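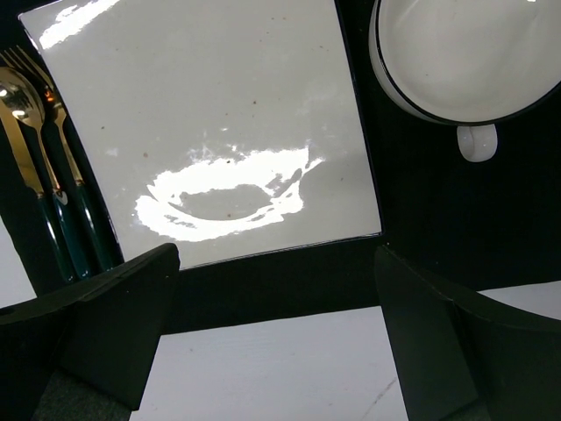

白いお皿と金色のカトラリー

お葬式のあとの家しごと、わたしのメモ帳から
2016年6月2日

義父のアルヴィド（Arvid Grønli）を見送ってから、うちの台所の引き出しには走り書きのメモがどんどんたまっていきました。百合の花粉がどうの、ろうそくがどうの、新聞の切り抜きがどうの。お葬式の段取りの本はいくらでもあるんですけど、そのあと家に帰ってきてからの「これ、どうするの？」は、みんなその場でなんとかしているんですよね。わたしもそうでした。で、先月このブログにちょこっと書いたら思いのほかお便りをいただいたので、まとめておきます。長いです！　お茶でも淹れてからどうぞ。

まず百合の花粉

お供えのお花、たいてい百合が入っています。きれいなんですけど、あの花粉。テーブルクロスにつくと泣けます。
花が開きかけたところで、おしべの先をティッシュでつまんで取ってしまうのがいちばんラクです。朝お水を替えるついでにやってしまいます。
もうついちゃった場合は、とにかくこすらない、濡らさない。外に出てパタパタはたいて、残ったぶんをセロテープでぺたぺた取ります。粘着の強いガムテープだと生地が毛羽立つことがあるので、わたしはセロテープ派。それでもうっすら黄色いときは、洗えるものならしばらく日の当たる窓辺に置いておくとだいぶ薄くなります。わたしの白い麻のクロスはこれで助かりました（義母には内緒）。
あ、猫のいるおうちは百合そのものを部屋に入れないでくださいね。花粉も花瓶の水も猫には本当に危ないので、うちはお花屋さんに最初から「百合抜きで」と頼むようにしました。今回は遠方から届いたアレンジに入っていて、夫が大あわてで玄関の外に出していましたっけ。

ろうそくのろう

写真の前にずっとろうそくを灯していたので、木の台にも布にもぽたぽた垂れました。
布のほうは、まず冷凍庫へ。固くなったら爪かスプーンの背でぱりぱり剥がします。残った油じみみたいなところをキッチンペーパーではさんで、低めの温度のアイロンを当てます。ペーパーがろうを吸うので、きれいな面にずらしながら繰り返し。色つきのろうそくだと色が残ることがあって、これは中性洗剤でつまみ洗いしてもだめなときはだめです。次から白いのにしましょう。
木の台は、保冷剤を袋に入れてろうの上にちょっと置いて、それから古いポイントカードの角で。金属のヘラでやって塗装をはがした人がここにいます。
燭台は、手を近づけても熱くないくらいのぬるめのお湯をかけてふやかして拭き取ればOK。ただし、そのお湯は流しに捨てないこと！　冷めるとろうが浮いて固まるので、すくってゴミ箱へ。排水口の中で固まると本当に大変なんです。

お線香の灰

うちは夫の実家がノルウェー系なのに、わたしの希望でお線香も置かせてもらいました。義母も「いい匂いね」と言ってくれて、結局毎朝あげていたのは義母でした。
香炉の灰は使っているうちに固まってくるし、燃え残りの短いのがたくさん埋まっています。新聞紙を大きく広げて、目の細かい茶こしで（お茶用とは別のを！）さらさらふるいます。窓は閉めて、扇風機は止めて。わたしは一度エアコンの真下でやってしまい、床も本棚も白くなりました。
床に落ちた灰は、いきなり濡れ雑巾で拭くとのびて灰色の筋になります。乾いたやわらかい刷毛で集めてから、最後に固くしぼった布で。

喪服の手入れ

黒い服って、ほこりも塩もおしろいも全部見えますよね。脱いだその晩に、ハンガーにかけて上から下へブラシをかけるだけで次がぜんぜん違います。くたくたで帰ってきてそれどころじゃないのもわかるんですけど、5分だけ。
ポケットの中身も出しましょう。わたしの上着からは、式次第と、飴と、誰のだかわからないハンカチが出てきました。
クリーニングから戻ったらビニールは外して、しばらく陰干し。しまうときは不織布のカバーにします。真珠は、やわらかい布で一粒ずつ汗を拭いてから箱へ。糸がゆるんでいるようなら、次に使うときに切れる前にお店に見てもらってください。
そして靴！　黒いパンプスのかかとのゴム、ぜひ裏返して見てみてください。わたしは会場の石の床でずっとカツカツいわせていて、恥ずかしかったんですよ。
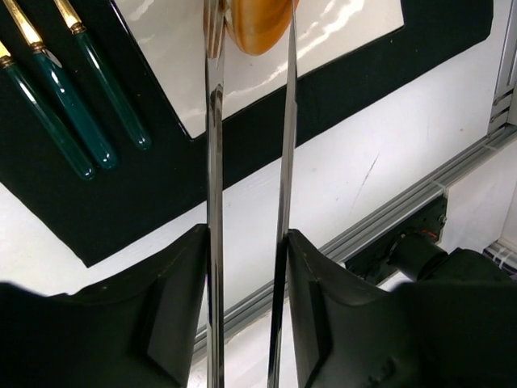 喪服の脇についた白い汗じみは、家で落とせますか？
水洗いできない表示のものでも、水でぬらして固くしぼった白いタオルで軽くたたき、乾いたタオルで押さえる、を繰り返せば薄くなることが多いです。まず裏側の目立たないところで試して、それでも残るときはクリーニング店で「汗抜きをお願いします」と伝えてください。

新聞の切り抜きをきれいに残す

義父の訃報は地元の新聞に載せてもらいました。義母が何部も買ってきて、親戚に配って、残りは冷蔵庫にマグネットで貼ってあって。気持ちはすごくわかるんです。でも新聞紙って、光に当てるとあっという間に黄色くなるんですよね。
そこで、まずは早いうちにコピーかスキャン。できれば中性紙にコピーして、飾るのはコピーのほうにします。元の切り抜きは中性紙の封筒に平らに入れて、暗くて湿気の少ないところへ。折り目のところから切れてくるので、折らずに入る大きさの封筒がいいです。
セロテープは厳禁。何年かすると茶色くなってべたべたして、はがすと字も一緒に持っていかれます。クリップもさびるのでなし。ラミネートもわたしはおすすめしません。
それから、余白に鉛筆で新聞の名前と載った日を書いておくこと。切り抜いてしまうと、これが本当にわからなくなるんです。義父の引き出しから出てきた古い切り抜き、誰かの結婚の記事なのはわかるのに、どこの新聞なのかもいつのことなのかもさっぱりでした。

訃報の文面を家族で書くとき

これは家しごとと言えるのか微妙ですが、台所のテーブルで書いたので入れちゃいます。
義父のを書いたときは、夫と義母とわたしで、途中で義父の友だちのトルビョルン・ユングベリさん（Torbjørn Ljungberg）にも電話しました。生まれた村の名前のつづりが、家族の誰も自信がなくて。名前と地名は声に出して一文字ずつ読み合わせるのがいいです。夫が読んで、わたしが紙を見る。眠いときにやらない。
いただいた枠は576文字で、最初に書いたのは軽くその倍ありました。釣りの話を削るのがつらかった！　削った話は別の紙にとっておいて、あとで集まりのときに義母が読みました。あれは読んでもらってよかったなあ。
孫の名前を並べる順番でもめそうなときは、生まれた順。うちはこれで全員黙りました。
それと、載せる住所。番地まで書かなくても、町の名前だけでじゅうぶんです。式のあいだ家が空くことが知らない人にもわかってしまうので、気になる方はご近所にひとこと頼んでおくと安心です。

お料理のいれもの問題

こちらのプランドビルの町では、ご不幸があると近所の人がお料理を持ってきてくれます。ありがたいことに、玄関先にキャセロールが並びました。ロアン・ファンさん（Loan Phan）の春雨のスープなんて、食欲のなかった義母がおかわりしたくらい。
で、あとに残るのが、いれもの。どれが誰のか、三日もするとわかりません。受け取ったその場で、底にマスキングテープを貼って名前を書く。これだけです、これだけなんですけど、最初の日にやらなかったのでわたしは苦労しました。メモには名前と、何をもらったかも書いておくとお礼状のときに本当に助かります。
食べきれないぶんは、その日のうちに小分けして冷凍。2人ぶんずつにしておくのがうちにはちょうどよかったです。クリーム系とじゃがいもの入ったものは冷凍すると食感が変わるので先に食べて、ミートソースや豆の煮たのは後まわし。
もし持っていく側になったら、返さなくていい容器にしてあげてください。それから、温め方を書いた紙を一枚。

集まりの食卓のこと

お茶の集まりは家でやりました。来るのは親戚だけのつもりが、義父の昔の同僚がたくさん来てくださって、お皿が足りない足りない。
柄がばらばらでもいいんです。白いのを大きいお皿に、色ものを取り皿に、くらいのゆるい決まりで並べると、なんとなくまとまって見えます。フォークやスプーンは洗いながら回すので、流しの横にぬるま湯と洗剤を入れたボウルを置いて、使ったものからそこへ入れてもらいました。持ち手が木や樹脂のものは長く浸けないほうがいいので、それだけ別に。
パンや焼き菓子みたいに手でつまめるものを多めにすると、立ったまま話せるし、洗いものも減ります。
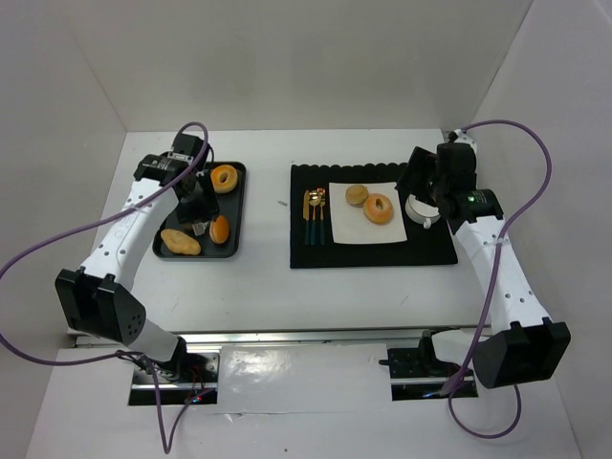

あとコーヒー。これはポットをふたつに分けて、台所と居間の両方に置くのがおすすめです。ひとつしかないと、思い出話でいちばんいいところになると必ず誰かが台所に立つことになるんですよね。うちでは夫のいとこのヴァルテル（Valter Granström）がずっとコーヒー係をしてくれて、本人いわく「何か持っていないと泣くから」だそうで。そういう人には遠慮なく仕事を頼んだほうがいいみたいです。
カップの茶渋は、重曹を少しつけて濡れたスポンジでくるくる。金の縁どりがあるものは重曹も酸素系漂白剤も使わず、やわらかいスポンジと普通の洗剤だけにしておきます。

お花を残したいとき

全部は無理なので、ひと枝かふた枝だけ。元気なうちに決めてしまいます。しおれてからだときれいに乾きません。
バラやスターチス、かすみ草は、輪ゴムで束ねて逆さに吊るすだけで大丈夫。乾くと茎が細くなって抜け落ちるので、ひもより輪ゴムです。風通しのいい、日の当たらないところで。うちは階段の下に吊るしました。
色をなるべく残したいなら、お菓子の缶とドライフラワー用のシリカゲル。花の下にも上にもそっとかけて、ふたをして一週間ほど置いておきます。取り出すときは指を突っ込まないで、缶を傾けてさらさらと。
花びらを押し花にして、お礼のカードに貼って送ったら、読者のアンセルモ・オスピナさん（Anselmo Ospina）が「うちの母のときもやりました」とお便りをくださいました。お母さまの庭のパンジーだったそうです。パンジーは押し花にすごく向いていますよ、薄いから。

お礼状は少しずつ

一日8通まで、と決めました。それ以上書くと字も文面も雑になってくるので（自分で見てもわかる）。夕ごはんのあと、テーブルを拭いて、カップをどけて、書く。切手は最初にまとめて買っておきます。
文面は短くて大丈夫です。いただいたものの名前と、故人のことをひとこと。「豆のスープ、アルヴィドの好物でした」とか。先に封筒の宛名だけ全部書いてしまうと、中身を書くのがぐっとラクになります。

遺品の写真

額に入った古い写真がガラスにくっついていることがあります。無理にはがさないでくださいね！　そのままガラスごとスキャンするか、写真屋さんに相談。裏に何か書いてあるかもしれないので、はがれるものは裏も撮っておきます。裏に書き足すときはボールペンはだめで、やわらかい鉛筆で、端っこに。
義父の写真はまだ靴箱に山ほどあります。9月に義母がうちに泊まりに来るので、そのとき一緒に名前を書いていく予定です。わたしには全員おなじ帽子のおじさんに見えるんですけど、義母は見た瞬間に誰だかわかるんですよ。

アイロン台の焦げの話もお便りをいただいていたんですが、それはまた次に書きますね。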